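Does "54 out of 70" mean anything for soft objects?

Posted by Thulani Cele, September 2024

I keep running into the Gronus write-up on two-arm handling of soft goods. They claim 54 successes in 70 trials at putting baseball caps on a riser, trained on 2809 demonstrations. My first reaction was that a cap is a pretty forgiving thing to grab. It has a stiff brim and a crown you can squash.

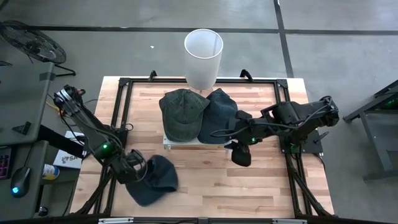 What bothers me more is how success gets scored. If a cap ends up on the stand but half on top of its neighbor, is that a pass? I read the methods section twice and couldn't find a rule. Am I missing something?

Siyabonga Mthembu
You're not missing it. There's one line in the appendix - "placed stably" - and that's all. I'd want to know who judged it and whether they knew which policy was running. Also look at where the caps start out. If they always start in the same patch of table, you're mostly testing replay. 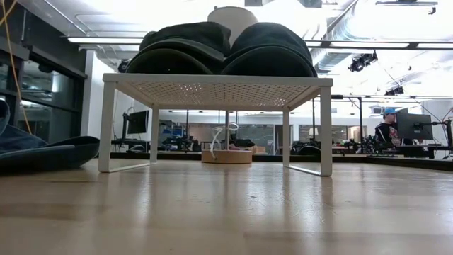 Crown shape matters too. A slumped crown and a full one give the gripper different things to close on, and the paper lumps them all together. Ask for results per cap. With 70 trials split that way the error bars get wide fast, and I suspect that's why there's no table.

Kgomotso Potgieter
We tried something like it at Briteck in April with 2 arms and gave up. Caps are harder than you think. 54 is fine.

Annatjie Moodley
Email the authors and ask for the failure videos. If they won't send the other 16, I'd stop citing it.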